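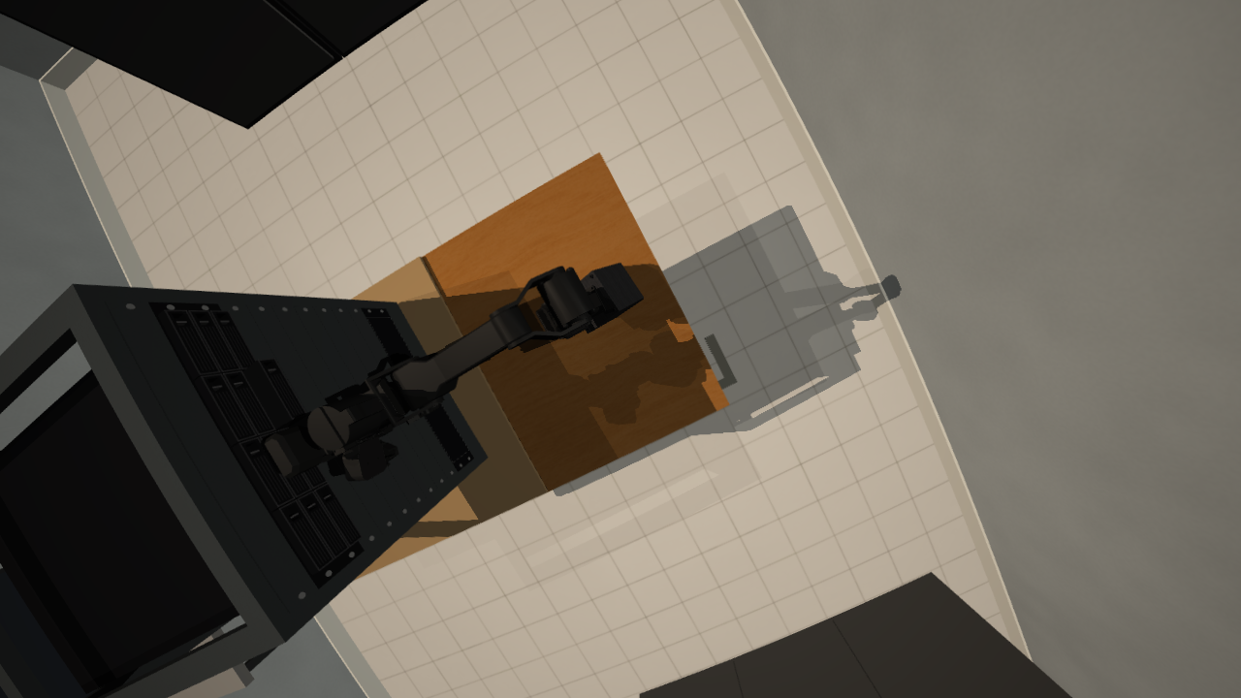 Rectangular wooden table on pale cream tile, seen from above.

Product Review: Ornine Rectangular Worktable
Equipment Reviews, Zelldale Community Library
Reviewed by Hajnalka Borbély, Furnishings and Facilities

The library purchased two Ornine worktables in April for the ground floor study room. Both have been in daily use for 10 weeks. This review is intended for branch managers who are considering the same model.

Assembly
Each table arrived in a single carton with the legs packed separately. Two members of staff completed the first table in 32 minutes. The printed instructions are clear, although the diagram for the corner brackets shows the left and right pieces reversed. Readers should follow the stamped letters on the brackets instead. A hex key is supplied. A second one is worth having on hand.

Daily use
The top seats six adults in comfort. Eight is possible for a short meeting, but those at the corners will have a table leg between their knees. The surface has a light oil finish that shows water rings if cups are left overnight. Most marks came out with a damp cloth and mild soap. One ink stain did not.

The tables stand firm on level ground. On the tiled floor near the east windows, one table rocked until the adjustable feet were reset. The feet have hard plastic pads and make considerable noise when the table is dragged. Felt pads were added on a Thursday evening after readers complained, and no further complaints have been received.

Delivery and service
The tables were ordered through Deák, the supplier used by our Cultumberg branch. One replacement foot was requested and arrived within 8 days at no charge.

Rating
Recommended for study rooms and small meeting rooms. Not recommended for rooms where furniture is moved every day, given the weight of the top. Questions about the order process may be sent to Boglárka Deák at the purchasing desk.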